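About the Funthorpe Workshop

Hand tools, a pegboard, and one robot arm that gets looked after properly

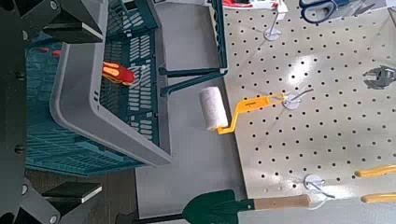

Remo Gisler asked during his first month here how long it takes before a cell can be left alone, and Josiane Joly told him she'd let him know when she found out. He still brings it up, and he has since become the person who does most of the looking after.

We are the Funthorpe Workshop, a small teaching shop where people learn to set up, maintain and repair a robot cell. We have one cell. It's called Skorkora (the name came with the bench, and we liked it too much to change it), and everything we teach happens on it, next to it or underneath it with a flashlight. Its job is to take ordinary tools between a basket and a pegboard. Screwdrivers, a paint roller, scissors, a shovel. That sounds like a small job until you try to set it up, and then it fills a whole course and most of your evenings!

How we got going

Josiane Joly and Tetsuya Kinoshita started the shop after years of fixing cells in other people's plants. They kept meeting the same trouble: a good machine, carefully installed, and then left with operators who had never been shown how to true up a finger pad or check a mounting bolt. When something drifted, the operators called for help and waited. Josiane and Tetsuya wanted a place where those operators could come and get their hands on a machine without a production line breathing down their necks.

The first course had one bench, a borrowed torque wrench and a binder of notes in Tetsuya's very small handwriting. The binder is now four binders. Sota Kikuchi joined to run the software side, and Tetsuya Hamada came a little after him to teach mechanical repair. Yes, that gives us two Tetsuyas. Students say Kinoshita and Hamada, and so do we.

Why hand tools

We get asked this on every tour. Boxes and blocks would be easier, and we do use blocks for the first morning. But a block teaches you one grip. A screwdriver handle is round and slick and wants to roll between the pads. A paint roller has a soft cover at one end and a bent handle at the other, so where you grab it decides how it swings. Scissors can open on you. A shovel is long, and the weight is all at the blade, so a grip that looks perfect in the middle of the handle will let the whole thing dip as soon as it leaves the hook.

Every one of those troubles has a cousin in a real plant. When a student works out why the roller tips on the way to the hook, they've understood something about payload and center of mass that they can take home to whatever their own machine picks up.

The pegboard is there for the same reason. A hook is unforgiving. You can put a tool down on a table a finger's width from where you meant to and call it done. Miss a hook by that much and the tool is on the floor, and you know it right away.

How a setup goes

A full setup of Skorkora takes our students most of a week, and we tear it back down for each group so that they start from the beginning. The order has changed over the years. At the moment it goes like this.

Power off and locked out first, and we check each other on it. Then the arm base: bolts in a cross pattern, torqued in two passes, marked with a paint pen. After that comes the wrist flange and the gripper. We clean both faces with a lint-free cloth before they meet, and Hamada will make you take it apart again if he sees you skip it. A bit of grit under the flange tilts everything in front of it, and you'll spend the next day chasing an error that grows the farther you reach.

Next are the fingers and pads. The two pads have to close flat against each other, so we close them slowly on a strip of paper and pull. If the paper drags at the top and slides free at the bottom, you shim. We close them again and pull again. People find this part slow on the first day and strangely soothing by the third.

Then the cable run. Sota teaches this one, and he is very particular about it. The wrist cable needs enough slack for the full turn and not so much that it can catch on a hook when the arm reaches in close to the board. He has students move the arm by hand through its whole range while a partner watches only the cable. Most groups find at least one snag and reroute it.

After that, the board. It has to be rigid and it has to stay where it is. We fix it, lean on it, and measure to the same four corner holes again to see if anything has shifted. Then the hooks go in. Each hook gets taught as its own point, with its own approach path, and students name them whatever they like so long as the names go on the sheet. (We have had hooks named after cheeses. It was a good group.)

Last of all comes the basket, and the basket is where the fun starts. Tools don't lie neatly in a basket. They lean on the sides, they cross over each other, they slide down to where the fingers can barely get in without touching the rim. We spend a good day and a half on this alone, and when a student's cell lifts its first screwdriver out of the bottom and hangs it cleanly, the whole room hears about it.

Looking after it

Setup gets the attention, but care is the heart of what we teach, and Remo Gisler runs it. He keeps the log, a plain ruled book on a string by the bench. Everyone who touches the cell writes in it, students included, and what they write is what they saw, with no guessing. "Lower pad has a nick near the tip." "Wrist sounds different turning left." Remo reads it every morning over coffee.

The daily round is short. Wipe the pads. Look at the fasteners on the gripper and see whether the paint marks still line up. Run the arm to its reference point and check it against the pin. Wiggle each hook with a finger.

Every 1,000 cycles we do the longer one. The pads come off and get looked at on both sides, the finger screws are re-torqued, and the cable is checked along its whole length for shine, where it's been rubbing. We run the paper test again. Then the cell does 20 picks from the basket with a student standing at the stop button and another writing down each one as hung, dropped or not picked.

Pads are our biggest expense after coffee. We change a set at 700 hours or sooner, and Remo keeps the old ones in a drawer with a label on each telling what wore it out. It's one of the best teaching aids we own. You can hold a pad that was closed too hard on thin handles next to one that was never quite parallel, and once you've felt the difference you can spot it on your own machine.

Light is another thing we make a fuss over. The board is light gray and the tabletop is too, and a lamp at the wrong angle will throw glare straight across the holes. Students learn to move the lamps and look again from where the arm is, at more than one time of day. The shop gets low sun in December, and a cell that ran happily at 10 a.m. can start missing things at 3.

When it breaks

It does, and we're glad when it happens during a course. We have also been known to help it along. Hamada sets faults overnight: a finger screw backed off by a quarter turn, a hook swapped left for right, a connector seated almost all the way. The next morning the group gets a cell that misbehaves and the log book, and he goes and sits in the corner with a newspaper. He will answer any question about what a part does. He won't tell you which one it is.

The rule for repair is to change one thing, test, and write it down. Everybody agrees with that rule and everybody breaks it by lunch. We've all done it, Josiane most famously, when she replaced a pad, a cable and a hook in one go and then could never say which had fixed the dropped scissors. The page from the log is pinned up by the door.

Some faults have stumped us for real. We once had a drift that showed up only after long runs, a hair at a time, and always downward. We checked the flange, the base and the reference pin. In the end Sota found that the bench itself had a loose foot and was settling on that corner. Every group now checks the bench before they touch the arm, and that page of the binder is underlined twice.

Who comes here

Operators and maintenance people, mostly, sent by their employers or paying their own way. Ernico, a packaging firm down the road, sends us its new line technicians each spring. Manalastas, a family-run repair house, has sent nearly its whole crew by now, and a couple of them come back to teach the pad-fitting day. We also get high school teachers, a few retired machinists, and people who have never picked up a hex key and are simply curious. They're very welcome! The first morning assumes you know nothing, and the people who really do know nothing often ask the best questions.

Groups are kept small so that everyone gets time with their hands on the machine. You'll share tools and a bench, and you'll probably share a fault or two as well.

What you'll take home

A copy of your own log pages, your hook sheet, and a card with the daily round on it, sized to tape inside a cabinet door. There's no exam. On the last afternoon your group hands the cell over to us, set up, tested and written up, and we try running it from your notes alone. If we have to ask you something, that goes into the notes, and we try again.

Visiting

We're happy to show people around between courses. Write first so that we can tell you whether Skorkora is up or in pieces on the bench - both are worth seeing, and Hamada would say the second one is better. Wear closed shoes, tie back long hair, and bring your questions. If you have a worn pad or a bent finger from your own machine, bring that too. Remo will want it for the drawer.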